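Learning to pick up soft food with two arms: what our group tried and what we found

Kylie Harawira, final-year project, Girkdale
Submitted 14/03/2026

What we set out to do

Most of the grasping work we read in September used hard things: blocks, mugs, tins. Food is much more fun and much less forgiving. Our question was simple. If you teach a two-armed robot to handle soft food by guiding it through the job yourself, does it help to slow down just before the fingers close?

We called the slow version the Lesto method, after the folder it lived in, and the name stuck. The ordinary version, where the person guiding the arm moves at whatever speed feels natural, we called Zeletti. Both were trained on the same software, Virk, which a student in the year above wrote and very kindly left well commented.

How we did it

We wanted the table to feel like a snack counter, so we kept the drinks, packets and display stands in place during trials. A bare table would have been easier, but then we would have learned very little about how the arm copes with clutter! The target was always a small sandwich-like item on a tray, and the left arm did the picking. The right arm stayed parked in all of these trials – it has its own part in the next stage.

Each method got 20 trials. A trial counted as a success if the food was lifted clear of the tray, held for 3 seconds and put down again without coming apart. We swapped between methods after every 4 trials so that neither one got all the fresh food. 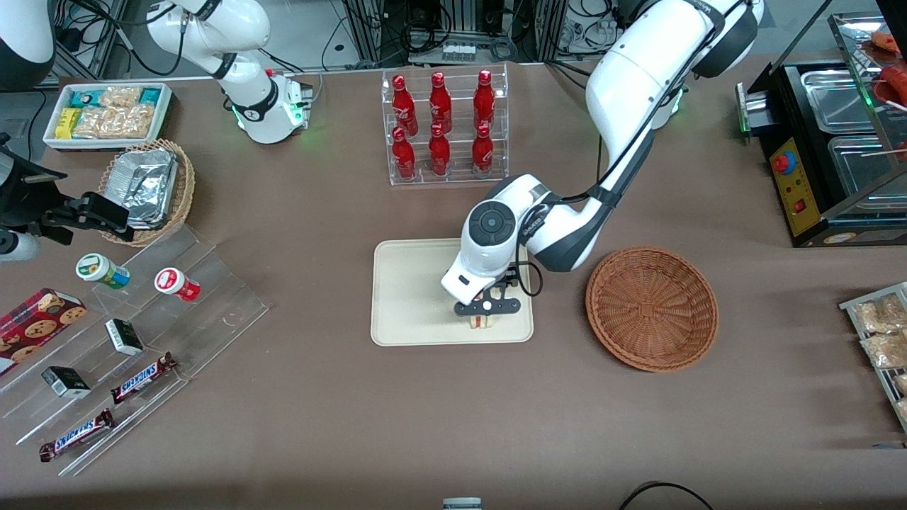

Figure 1. Left gripper at the tray, with the food item between its fingers.

The hardest part to get right was the height of the wrist. Too high and the fingers only catch the top layer of bread, which slides off. Too low and the tips press on the tray and the whole arm stiffens up. I spent most of one week on this and I still think there is more to gain from it.

What we found

Lesto did better, and by more than I expected. Zeletti failed most often by squeezing one side first and pushing the food across the tray. With Lesto that kind of failure happened only 2 times in the full set. I was delighted, because we had changed nothing in the software at all, only the way we moved when we were teaching.

The slow method did cost us time. Each demonstration took longer to record, and it is surprisingly tiring to move smoothly at that speed. My first few were so jerky that I threw them away and started again.

Things to be careful about

All the demonstrations came from one person (me), so it may be that I am simply better at guiding slowly. We also used one kind of food. Something wetter or more crumbly might behave quite differently, and I would love to see it tried.

Next steps

The next group should bring in the right arm to steady the tray while the left one picks. I have left notes on wrist height in the Virk folder, along with the discarded demonstrations in case anyone wants to see how bad they were.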